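The Basket by the Door
In a Kivport apartment building, the week's snacks live in one plastic tub

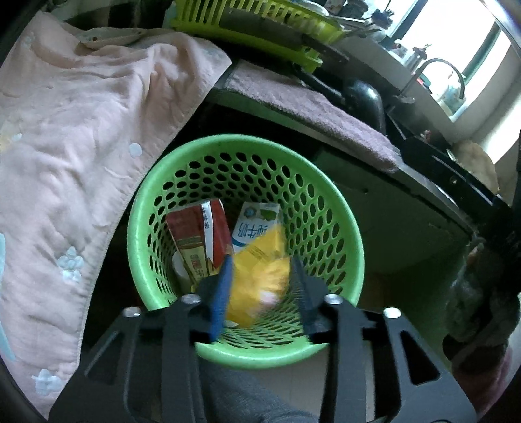

Oanh Ngô does not keep a snack drawer. She had one for years in the apartment on Bùi Street, and she says the crackers at the back of it were older than her youngest nephew. When she moved to a smaller place in Kivport last October, the kitchen came with two drawers in all, and she gave both of them to tools and dish towels. The snacks went into a basket.

It sits on a low shelf between the kitchen and the front door. Anyone leaving for work or school can reach in without turning on the kitchen light. Cartons of plain milk go in standing up. Packets go in wherever they fit. On a normal week there is something yellow and crinkly on top, something red underneath it, and a milk carton leaning against whatever is left.

"I don't arrange it," Ngô said. "If I arranged it I would have to keep arranging it."

The green basket is the ordinary kind, round and open, with holes in the sides and a thick rim that is easy to grab. She bought it at Humell, a housewares shop on the ground floor of her building, where baskets like it are stacked by the register. Giang Lưu, who runs the shop, sells most of them to people who say they want them for washing vegetables. He suspects many end up holding something else. His own has held batteries, light bulbs and a bicycle pump.

The holes matter more than people expect. A solid tub collects crumbs and dust in the bottom, and a sticky spill can sit there for weeks. With a basket, Ngô takes everything out, knocks it against the sink and rinses it under the tap. She does this when she gets back from the grocery store, before the new things go in.

Shelf-stable milk is the one item she watches. The small cartons keep well unopened, but the date is printed in small type and is easy to miss once a few packets have slid over it. New cartons go toward the wall side of the basket and old ones get pulled forward. Anything close to its date gets poured over cereal that night.

Upstairs, Keerthana Pillai tried the same system and changed it after a month. Her two boys emptied the basket in one afternoon — she found the wrappers in the bathroom — so she now keeps a larger supply in a closet and puts out only what she is willing to see eaten that day. She also moved the cookies to the bottom and the milk to the top. The boys dig for the cookies anyway, but they usually take a milk on the way.

Sơn Lại, on the same floor, prefers a tin with a lid. He lives alone and goes through a package slowly, and he doesn't like the look of bright wrappers in a room where he also has his desk. Ngô thinks the lid is a mistake. What she can't see, she buys again.

Her only firm rule is about size. When the pile rises over the rim, she stops buying until it drops. Last winter a relative, Lâm Phí, arrived with two shopping bags of sweets and biscuits, and the basket overflowed onto the shelf. Ngô kept what fit and carried the rest down to Lưu, who put it out on the counter at Humell for customers.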